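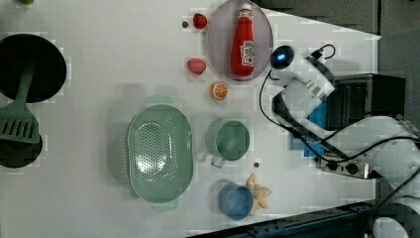
They put a robot arm on our sorting table and now my job is weird. How do I talk to my boss about it?

Gilmar Camargo
Asked in Work Life > Warehouse and Small Shop

Hi all, long post, sorry in advance! I work at Tendley, which rents out play sets to preschools and daycares. Play kitchens mostly, plus some tool benches and doctor kits. The sets go out in tubs, the kids do what kids do to them, and the tubs come back with everything jumbled up and usually something missing and something extra that belongs to another school entirely. My job for the last 4 years has been the returns table. I dump a tub, wash what needs washing, sort it, check it against the card and pack it for the next place.

In March we got an arm from a company called Shemweta. White thing, bolted down at the side of the table, gripper on the end. It's meant to pick the play food and dishes off the table and put them where they go, so cups with cups, fruit with fruit, pans in the pan bin and so on. I was kind of excited about it, I'm not going to lie. My wrists are shot by the end of the week, and bending over a table full of tiny strawberries is not how I planned to wreck my back.

So what do I do now? I do the washing like before. Then I spread the pieces out on the white table so nothing is stacked too badly, start a run, and stand there. When it gets something wrong I hit pause and mark it on the tablet, and if it can't pick a thing up I move the thing a little and let it have another go. On teaching days I hold the controller and walk it through picks myself, over and over, bottle onto the plate, bottle off the plate, so it has more to learn from. Then I check the bins against the card and pack, same as always.

Here's my problem (well, I have a few).

First, my pay sheet still says Returns Sorter. The number they look at is still tubs per week. Before the arm I was doing 103 tubs in a normal week. Last week was 69. Nobody has yelled at me, but it went up on the board in the break room with my name next to it, and I felt sick. Teaching days count for nothing on that board! I can spend a whole Saturday shift moving a toy ketchup bottle around with a controller and the board says I did zero.

Second, I'm more tired than I used to be, in a different way. My wrists are better, that part is true and I'll give them that. But I used to put a podcast on and my hands just went. Now I can't look away from the thing, and by two in the afternoon my eyes are burning and I couldn't tell you what day it is.

Third, and I feel a bit dumb typing this, I used to talk to people. The wash sinks are at the other end and we'd yell back and forth all morning. They moved my table to the wall by the outlets so the cables wouldn't run across the floor, and now I get to lunch and realize I haven't said a word out loud.

And then the big one that I keep not asking. Am I teaching my replacement? My supervisor says no, the plan is more tubs with the same people. I think she believes it. I don't know if the people above her do.

I've got a sit-down with her coming up and I don't want to walk in and just whine. I like the place and I don't hate the arm. What do I ask for, and how do I say it so it doesn't sound like I'm scared of a machine? Has anyone been through this?

Thanks for reading all that.

tapegun_lorraine

Oh boy, yes, been there, different building! I'm at a parts distributor in Deveo and we got arms on the small-parts line a while before you did, so let me tell you what worked for me and what really didn't.

The board is your first fight, and it's a good one to pick, it's so easy to show. Don't go in saying "the board isn't fair," even though it isn't. Go in with a notebook. For the next couple of weeks write down when you start a run, when you pause it, what you paused it for, and when you're doing teaching with the controller. Don't make it fancy. Mine was a spiral pad with grease on it. When I put it in front of my manager he read it for a good long while and then said "I had no idea you were stopping it that often." He'd been looking at a chart from the vendor that only showed the time the arm was moving. My half of the day wasn't on any chart.

What I got out of that meeting: teaching hours come off the top before they work out my number. So if I have a short week on the line, I get judged on a short week. You should ask for exactly that. It costs them nothing and it's hard to argue with when it's in front of them in your own handwriting.

Next thing, the job title. I'd push on this one even if it feels pushy. You're running equipment, flagging its mistakes and training it. Sorters don't do that. Write down the tasks that weren't in your job last year and ask her which pay grade they belong to. Then stop talking! I always fill the silence and talk myself down, so I had to sit on my hands for that bit. I didn't get the full bump I asked for, I got part of it and a promise to look again, and they did look again, to be fair to them.

On the tired eyes. It's a real thing and it's the part managers understand least, because from across the room you look like you're just standing there. We ended up swapping so nobody watches the line for longer than 2 hours and then you go do something with your hands. For you that could be the sinks or the packing. Ask if somebody from the sinks can learn the tablet and trade with you. You'd get your eyes back, and you'd get the yelling back and forth too, since you'd be over there half the day. Also then you're not the only person in the building who knows how to run it. I know some folks will tell you to hang on to that for job security, and I tried that, and all it got me was phone calls on my vacation.

As for your big one. I can't tell you no. At my place we went through one round where people left and didn't get replaced, and nobody was walked out the door, but the room is emptier and I notice it. What I'd ask your supervisor is this: "When somebody leaves returns, are you going to hire?" You'll learn more from how she answers that than from asking if the robot's taking your job. She may not be allowed to say, and you'll be able to see that on her face as well.

One more and then I'll quit. Ask for the table to be moved back or for the cables to be run overhead. Ours hung a cord track from the ceiling in a morning. You don't have to live by the wall forever because that's where the outlet was on the day they set it up.

Good luck, and please come back and tell us how it went!

BenchSixDave

69 from 103 is a big drop, I'd be looking for work. Not trying to be mean but companies don't buy these things for your wrists. Get your resume together now while you've still got the paycheck. Also play food can't be that hard to sort, so why is it slower than a guy?

Gilmar Camargo (replying to BenchSixDave)

It's slower because the pieces are all different and half of them are shiny or roll away, and a colander with a pan leaned on it is a lot harder for a gripper than it is for me. I can grab a whole handful of fruit. It goes for one thing at a time. I'm not saying it won't get faster. The resume thing is fair, I did dig it out last night.

mrs_quillfeather

I come at this from the other side, so take it with that in mind. I run the shop floor at Ruvach, we do repairs on rental party gear, and I'm the person who said yes to the arm at our place. I made nearly every mistake your supervisor is making, and I promise I wasn't being sneaky about any of them. I left the old targets up because changing them meant a form and a meeting with someone in another office, and I just kept putting it off. It never crossed my mind how it felt to see your name next to a low number every morning. One of my people had to tell me, and she was pretty upset by the time she did, and I wish she'd come in sooner.

So my advice is to say it plainly and early in the meeting. Something like "my name's on the board with a number that leaves out a big piece of my work, and it bothers me." That would have got me moving the same afternoon. I don't think you sound scared of a machine at all, by the way. You sound like someone who knows the table better than whoever installed the thing.

Bring what you know about the work, too! You mentioned the shiny ones and the ones that roll. Does anyone from Shemweta ever ask you about that? When our vendor people finally came and stood with the crew for a day, they changed more than they had in all the weeks of emails before it. Small stuff like spreading the pieces wider, putting a lip on the table, and doing the awkward items by hand first so the arm never sees them. If your name is on those fixes it's a lot easier for a supervisor to argue upstairs for your raise. I've had to make that argument and I needed something to point at.

I do disagree with Lorraine a little on asking about hiring. You can ask, sure, but I wouldn't put it first. If you lead with that the whole half hour goes to that and you walk out without the board fixed. Board, title, swapping off, moving the table, then that one at the end while you're both standing up.

And ask her to put whatever she agrees to in an email. It's no insult to her, I forget things the second my phone rings.

Gilmar Camargo

Wow, thank you both. I started the notebook today and I'd filled a page and a half before lunch, which surprised me. I talked to Renny at the sinks about trading off and she's up for it as long as she doesn't have to use the controller on her first day. I'm going to ask about the ceiling cord thing too, I hadn't even thought of that.

Nobody from Shemweta has asked me about the pieces, no. The man who set it up was nice, but he talked to my supervisor and I was sort of standing behind them holding a cup. I'll bring that up. Meeting got pushed to next week so I'll post again after.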